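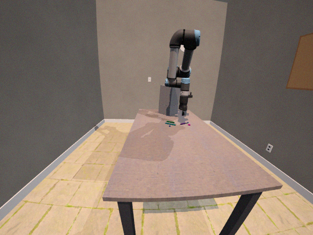 The far end of a long table.

Give us back the big table

Quick one as I've got a bus at ten past. We need bigger tables. In houses, in cafes, in libraries, everywhere. I've been cross about this for most of the year and moving flat has finally tipped me over.

So. Pundside is getting 3000 new homes. I went round the show flat, wasn't buying, just nosy. Lovely big telly wall. Lovely big fridge. And where do you eat? A shelf. A shelf sticking out of the kitchen wall with two stools tucked under it, high enough that my mum would need a leg up. Three bedrooms, so you could have five people living in there, and two of them get to sit down for tea. I asked the woman where the table goes and she said most people are flexible about dining now. Flexible! On the sofa with a plate on your knee, she meant.

I grew up in Skiradness in a house smaller than that flat and we had a table that filled the back room. You had to go sideways to get to the window. Everything happened on it. Homework one end, pastry the other, my dad's bike chain on newspaper in between and a row about the bike chain. You did your growing up at that table because it was the only place to put your elbows. It wasn't a good table either. Wobbled. One corner chewed by a dog we no longer had.

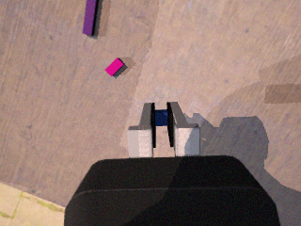

Page last changed: October, late evening

People say it's money, and fine, some of it is. But a small table isn't even cheap. Drandent want £259 for their compact one, the one with the flap, and I've sat at it in the shop. Put a dinner plate and a glass down and there's no room for the salt. My sister got hers, seats six, secondhand, for less than the delivery charge on the Drandent. Second-hand shops can't shift them. The man told me they break them up. Good solid tables, broken up, because they don't fit through the doors of the places we're building.

And it is the size that matters, I'll stick to that. At a small table you have to clear up before you can start anything. Jigsaw goes away half done. Sewing machine lives in a cupboard and then you stop sewing. With a long one you just shove it all down to the far end and carry on. Half the things I've ever finished got finished because they were left out overnight and I walked past them.
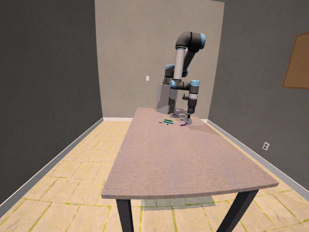 What about when you live alone

I do live alone, so I've heard this one. What do you want with a table for eight, rattling around. Well, I want to ask people round without doing sums. I want to open the post and leave it open. I don't accept that one person needs one person's worth of surface, you wouldn't say it about a bed.

Also it needn't all be at home. The Kamolrat used to have one long table down the middle and you sat where there was a gap. I got a job off that table, and a cold, and a recipe for dumplings I still make. Then they refitted and now it's all little rounds for two with a wobbly foot. Same coffee. Everyone facing their own phone. I'm not saying the tables did it all by themself but they didn't help, did they. You can't fall into a conversation with a stranger across four feet of floor.

Library's gone the same way. Pods. I don't want a pod. I want to spread a map out.

So if you're drawing up flats, start with the table. Draw it first, a proper one, chairs pulled out and someone squeezing past behind, then put the walls round it. And if you run a cafe, keep one long one, even if it's only the one. I measured my new place last night. If the sofa goes on its end under the window I can get six foot six in there, and the sofa was never that comfy anyway.

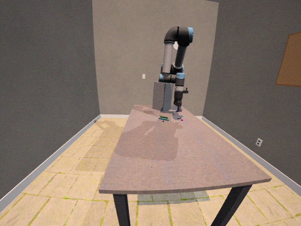 Long table, narrow room. It can be done.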